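News > Gadgets > Home & Play

A folding slide for the staircase is finally going on sale, and I want one badly

I have wanted a slide down my stairs since I was six, and I'm not going to pretend that's worn off. So when I spotted that Kosby is about to start selling the Floltudeck in December, I dropped what I was doing (the washing up, no great loss) and read every word of the product page twice.

The idea is simple enough. It's a set of padded panels that hinge together and lie over your existing stairs, hooking on to the top step with a pair of rubber-faced brackets. No drilling, no glue, no explaining yourself to the landlord. The standard set covers 14 steps, which happens to be exactly what I've got at home - I went and checked, obviously. When you're done, it folds up like a deckchair and goes behind the sofa.

Each panel comes printed, and this is where I started to lose my grip on my wallet. You can have a moon surface with craters all the way down, a river with rapids, or a dragon whose tongue rolls out across the hall carpet at the bottom. There's a plain grey one too, for people who hate joy.
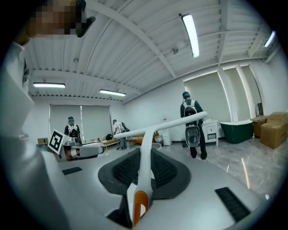
The price is £147 for the standard set, plus another £35 if you want the landing mat, and I think you do want the landing mat. I've seen what my hall floor does to a dropped mug. Kosby says the panels will carry an adult, so it isn't only for the kids, though the side bumpers are fairly low and I'd guess anyone tall is going to feel a bit daft with their knees up round their ears. I fully intend to feel daft.

If the name rings a bell, you may have seen the first version a while back. It was made in a small run by a workshop called Kollár, came in bare birch ply with no padding, and weighed about the same as a wardrobe. I had a go on one at a toy fair in Cluvley and came off the end with a friction burn and a huge grin. They were lovely things but you needed two people and a clear afternoon to put one up. Kosby has since bought the design, swapped the wood for foam with a wipe-clean cover, and got the whole lot down to a weight that one person can manage.

Now for the boring bits, which do matter. It only fits straight staircases, so if yours has a bend in it you're out of luck for now (a curved set is "being looked at", and I've learned not to hold my breath over that phrase). Your stairs also need to be at least 70cm wide. And please don't leave it up overnight! I can picture myself heading down for a glass of water at 3am, half asleep, and arriving a good deal sooner than planned.
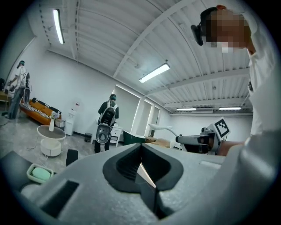
The first batch is 3,000 sets, split evenly between the designs, and orders are limited to one per household. I've a feeling the dragon will be the first to go. Kosby will ship across the UK and Ireland to begin with, with delivery included, and returns are free for a month as long as the cover hasn't been torn.

I've asked for one to try out and I'm still waiting to hear back. In the meantime I've measured my stairs again, moved the shoe rack out of the hall, and told my sister she can have the second go.

Related items
A tree tent that packs into a rucksack
Glow-in-the-dark skittles for the garden
We tried the sofa with a den built in
121 presents for people who never grew up
Bunk beds shaped like a lighthouse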